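August, just gone six in the morning

Woke before the alarm again and lay listening to the wood pigeons until I gave up and came down to put the kettle on. Kitchen floor lovely and cool underfoot. I promised myself I'd write a few lines about the walk while it is still fresh, as I always say I will and then I find in October that all I have is a bus ticket and a squashed biscuit in the map pocket.

So. Todumura to Dreseck by the old drove road, over the top at 1441 metres, with one night at the hut. I had been told it was a gentle sort of path and so it is for the first hour, all hay meadows and plum trees, and a very friendly brown dog who came with us as far as the second gate and then sat down as if that was where his contract ended. After that it goes up through beech and keeps going up. My knees are 65 years old and they mentioned it. Relu Lazăr was in front the whole way with that enormous rucksack, whistling, and every so often he'd stop and pretend to look at a fern so that I could catch up, bless him.

We had our bread and cheese by the spring. I'd forgotten the salt, and I had brought four tomatoes specially! Radu Chiriac ate his like an apple and said he couldn't tell the difference, but I could. The water there is so cold it makes your teeth ring. I filled both bottles and then had to carry them, which I rather regretted by the time we reached the scree.

The hut was fuller than I expected, with a family from Sernora in the big bunk room and their little girl already asleep in her boots. Bean soup, very good, and a slice of walnut cake that I said I wouldn't finish and did. We talked until late over what the hill behind the hut is called, because my map gives it one name and the old signpost gives it another, and the soup lady had a third which I couldn't spell. I said it ought to be called the Bell, for its shape, and I still think so.

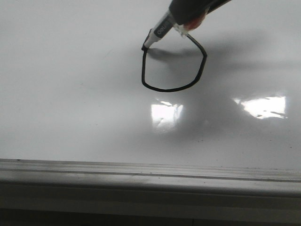
Radu said no, it had been the Loaf when his grandmother took sheep up there, and the Loaf it would stay, and that anyone who wanted a bell could go down to Dreseck and listen to the one in the church. I let him have it. He was so pleased that he went and fetched the last of the plum brandy, so I don't feel I lost very much.

Slept badly, what with the snoring (not mine, I'm told) and a shutter that knocked. But oh, the morning! Mist lying in the whole valley like milk in a saucer, and just the tops standing out. I stood there in my jumper and pyjama bottoms until my tea went cold. Then down, 275 steps cut into the rock on the steep bit, which Relu counted out loud, and after that easy walking among raspberries. We ate far too many and I have stained my good shirt, the pale blue one. It's soaking in the sink now and I don't hold out much hope.

Must ring my sister about the weekend, and find out whether I left my other sock at the hut. The beans want picking before they go stringy. Blister on the left heel, plaster in the bathroom cupboard if there are any left.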